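# 바구니에서 선반까지, 짧고도 먼 길

글 아우스트라 비테 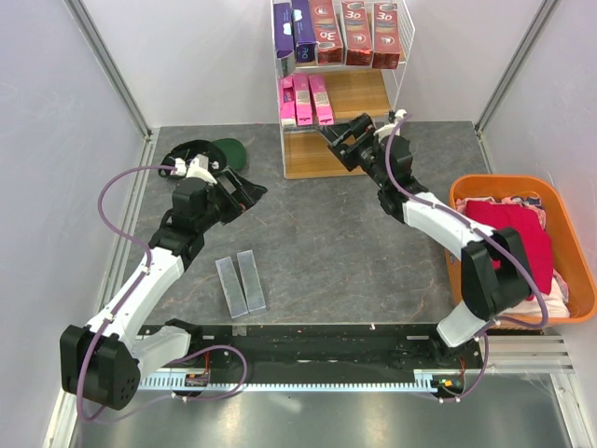
틸리니 에카나야케의 말로는, 빨래에서 제일 긴 시간은 세탁기가 멈춘 다음에 시작된다고 한다. 빠는 일은 기계가 하고 말리는 일은 바람이 하지만, 마른 옷이 바구니에서 나와 선반에 올라가는 데에는 며칠이 걸릴 수도 있다는 것이다. 나는 이 말을 수첩에 적으면서 조금 부끄러웠다. 그날 아침에도 우리 집 바구니에서 양말을 꺼내 신고 나왔기 때문이다.

이 기사를 쓰기로 한 것은 6월이었다. 한국에서 여름을 여러 번 보냈지만 장마 때의 빨래에는 아직 익숙하지 않다. 내가 자란 집에서는 빨래를 마당에 널었고, 마르면 할머니가 바로 개어서 장롱에 넣으셨다. 그 집에는 빨래 바구니가 하나 있었는데, 언제나 비어 있었다. 바구니는 옷을 나르는 물건이었고 옷을 두는 물건은 선반이었다. 두 물건의 일이 분명히 나누어져 있었다.

지금 내가 사는 집에서는 그 구별이 흐려졌다. 바구니가 서랍이 되고, 의자가 옷걸이가 되고, 선반에는 옷 대신 택배 상자가 올라가 있다. 한국어로 '임시로'라는 말을 배웠을 때 나는 곧바로 우리 집 의자를 생각했다. 임시로 놓은 옷이 계절을 넘기는 의자이다.

## 3015호의 선반

틸리니의 집은 브론덤쿰이라는 이름의 높은 건물에 있고, 문에는 3015호라고 적혀 있다. 세탁실이라고 부를 만한 방은 없다. 부엌 옆의 좁은 자리에 세탁기가 있고, 그 맞은편에 폭 60센티미터의 와이어 선반을 놓았다. 동네 가게 '클라비냐(Kļaviņa)'에서 산 '두도라' 선반이라고 했다.

선반을 고를 때 무엇을 먼저 보았느냐고 물었다. 틸리니는 바닥을 보았다고 대답했다. 나는 처음에 방의 바닥을 말하는 줄 알았다. 그러나 그것은 선반 한 단의 바닥, 곧 물건이 닿는 면을 뜻했다.

"와이어는 바람이 지나가서 좋은데, 얇은 셔츠를 오래 두면 줄무늬가 생겨요. 그래서 아래쪽에는 판이 있는 것을 원했어요."

나도 이 말을 듣고 나서 와이어 선반을 다르게 보게 되었다. 흰 철사로 된 선반은 가볍게 보이고 좁은 곳에서도 답답하지 않다. 여기에 나무색의 단이 하나 들어가면 그 단만은 가구처럼 보인다. 수건은 철사 위에 두어도 괜찮지만, 작은 물건은 틈 사이로 기울어지고 병은 잘 넘어진다. 판이 있는 단에는 그런 것들을 세워 둘 수 있다. 판이 없는 선반이라면 두꺼운 종이나 얇은 매트를 잘라서 깔아도 된다. 틸리니는 위쪽 단에 낡은 식탁 매트를 깔았는데, 모서리가 조금 말려 있었다. 그것이 마음에 걸려서 누를 때마다 다시 올라온다고 한다.

## 바구니는 어디에 놓는가

우리가 가장 오래 이야기한 것은 바구니의 자리였다. 틸리니는 이것을 세 번 바꾸었다고 한다. 처음에는 침실에 두었는데 그때는 마른 빨래가 침대 옆에서 잠을 잤다. '잠을 잤다'는 것은 틸리니의 표현이고, 나는 이 표현이 아주 좋다고 생각한다. 다음에는 거실에 두었고, 손님이 올 때마다 바구니를 들고 욕실로 뛰어갔다. 지금은 선반 바로 옆에 있다.

선반 옆에 두니 몸을 돌리는 것만으로 일이 끝난다. 바구니에서 꺼내고, 접고, 올린다. 중간에 걷는 길이 없으므로 다른 일을 만날 기회도 없다. 나는 집에서 빨래를 들고 걷다가 화분을 보고, 화분에 물을 주고, 물을 준 김에 창문을 닦은 적이 있다. 빨래는 그동안 복도에 있었다.

바구니의 높이도 중요하다. 깊은 바구니는 많이 들어가지만, 밑에 있는 옷은 오래 잊힌다. 틸리니는 깊은 바구니 하나를 낮은 것 2개로 바꾸었다. 하나에는 빨 옷을, 다른 하나에는 마른 옷을 넣는다. 색이 같은 것을 샀다가 한 번 크게 헷갈린 후로 마른 옷의 바구니 손잡이에 끈을 묶어 놓았다. 파란 끈이었는데 지금은 거의 회색이다.

## 어디에서 접는가

접는 자리에 대해서는 우리의 의견이 달랐다. 나는 침대 위에서 접는 사람이다. 침대는 넓고 부드럽고, 앉아서 음악을 들을 수 있다. 틸리니는 단단한 면을 좋아한다. 손바닥으로 눌렀을 때 밑에서 받쳐 주는 것이 있어야 선이 생긴다고 하면서, 내 앞에서 같은 수건을 이불 위와 탁자 위에서 한 번씩 접어 보였다. 탁자에서 접은 쪽이 확실히 얇았다. 인정하기 싫었지만 인정하였다.

틸리니의 탁자는 높이가 90센티미터이고 서서 일하기에 편하다. 나보다 키가 작은 사람에게는 조금 높을 것이다. 팔꿈치가 올라가면 어깨가 먼저 피곤해지니까, 자기 팔꿈치보다 조금 낮은 면을 찾는 편이 낫다. 집에 그런 탁자가 없으면 세탁기의 윗면도 쓸 만하다. 다만 탈수할 때에는 쓰지 않는 것이 좋다. 내 수건은 한 장씩 뒤로 떨어졌고, 그것을 꺼내려고 옷걸이를 펴야 했다.

수건을 선반에 올릴 때는 접힌 쪽이 앞으로 오게 한다. 할머니도 그렇게 하셨다. 한 장을 빼도 옆의 것이 따라 나오지 않는다. 티셔츠는 선반의 깊이에 맞추어 접는데, 옷에 맞추어 접으면 끝이 밖으로 나와서 지나갈 때마다 팔에 스친다. 양말에 대해서는 쓰지 않겠다. 틸리니와 나는 양말 때문에 차를 두 잔 더 마셨고, 아무 결론도 얻지 못했다.

## 보르노드몽에서 온 편지

지난 호에 빨래 기사를 예고한 뒤, 보르노드몽에 사는 독자에게서 편지를 받았다. 그 집에서는 금요일 저녁마다 선반의 맨 아래 단을 비운다고 한다. 주말에 마른 옷이 갈 자리를 먼저 만드는 것이다. 편지에는 이런 문장이 있었다. "자리가 없으면 접은 옷도 다시 바구니로 돌아갑니다."

나는 이 방법을 집에서 해 보았다. 맨 아래 단에는 택배 상자와 다 쓴 건전지, 그리고 짝이 없는 장갑이 있었다. 비우는 데 약 90분이 걸렸다. 상자 하나를 열었더니 작년에 찾던 우산 손잡이 고리가 들어 있어서 시간이 더 길어졌다. 그 후에 바구니를 선반 옆으로 옮기고 수건부터 올렸다. 일요일에는 두 단이 찼고, 셔츠는 아직 의자에 걸려 있다.

틸리니에게 전화로 이 이야기를 하니, 의자를 다른 방으로 옮기라고 했다. 나는 생각해 보겠다고 대답했다. 그 의자는 책상 앞에 있는 것이고, 나는 지금 그 셔츠에 등을 기대고 이 글을 쓰고 있다.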